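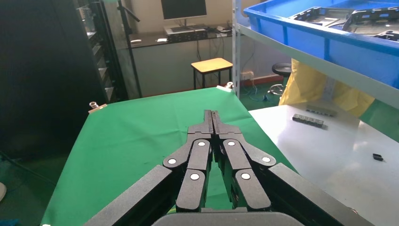

The green table, with the cloth clamped at the back corners and the storage shelf off to the right.

Ondura worktable notes

Hi, and thanks for opening the readme! I keep these notes next to the pictures so that anyone using the folder knows how the tables are set up. I'm the one who irons the cloth (badly, there are still wrinkles), so most of what follows is my opinion.

What's in the folder

There are 100 pictures in this release, all from the same room. The green table shows up in most of them, and the white one next to it gets in wherever there was space. File names start with the table, then a running number. Damian Pawlak did the renaming and I haven't found a mistake yet.

The cloth

It's bright green, and it's the third one I've tried. The first was felt and grabbed every crumb in the building. This one brushes off pretty well, though you'll still spot a few small dark specks on it. I've left those alone in the pictures — please don't retouch them if you make your own copy.

I clamp the cloth at the far corners with small metal clamps. Pull it toward you first, then tighten the knobs. If you tighten one all the way before touching the other, you get a long diagonal fold and you'll be starting over. Ask me how I know.

The white table

It's glossy and it picks up the overhead light, so expect a reflection. Zuzanna Malinowski asked for a matte cover and I said I'd look into it back in June. Still looking! Small black pieces tend to get parked on this side, along with whatever else needs a flat spot.

The shelf

White metal, open, nothing fancy. The blue plastic bin with the ribbed sides is for black plastic parts, the ones with the grid-like edges. Stack them, don't toss them in, or the edges catch on each other. The yellow fabric bag hangs lower down, and the round black stool lives near it. Feel free to borrow the stool, just bring it back.

Known problems

Pictures 33 and 34 are nearly the same. I kept both.
In 7 of them the cloth has slipped a little toward the window side.
The notes file uses "bin" and "box" for the same thing. Hanna Sowa is fixing that in version 2.

Using the pictures

Go ahead and use them for anything you like. A mention of Ondura is nice, and if you spot a wrong label, send it to me or to Damian with the file name.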